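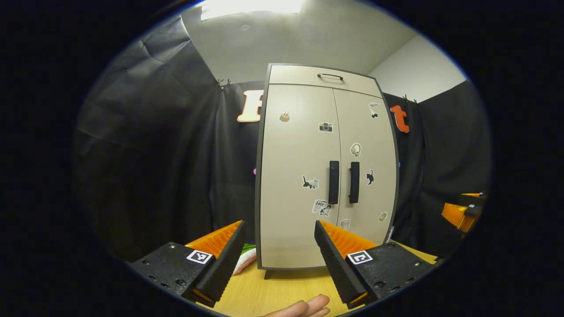 *Slide 1: two doors, one drawer, nine stickers.*

**Cupboards and what we do to them - speaker notes, 2023-06-26**

Leave the slide up while people find seats. Say nothing for a bit. Someone will start pointing at the cat.

Start with the doors. Plain beige, thin dark edging, black handles, the sort of thing a designer calls calm. Then the stickers. Ask the room which they saw first, the cat or the other cat. Let them argue. Mention the camera if it gets slow. The one saying "Love" usually gets a sigh from the back row - wait for it.

Main point, say it slowly: people decorate the door they open most. Dong-hyun disagrees and will say so from the second row. Let him. He has a fridge to answer for.

Skeltemport survey next. We asked 400 households if they had ever stuck anything on a cupboard. 366 said yes. Of those, 200 claimed a child did it. Pause here. (Anel's line about the childless flat on the third floor goes in if they're laughing, otherwise skip.)

Handles. Point out the pair either side of the join, then the bar on the drawer. Stickers kept to the doors, drawer front left bare. I have a theory on this and it takes four minutes, so only if Roel is running late with the samples.

Removal. Hairdryer, warm soapy water, patience. Do NOT recommend the kitchen knife again. Rainer still has the Prins sideboard in his hallway, scratch facing the wall.

Questions. If asked what is in the cupboard: no idea, and it's rude to look. If asked about paint, hand over to Sze-wing and sit down.

Water is on the left of the lectern. Clicker goes backwards if you hold it too long.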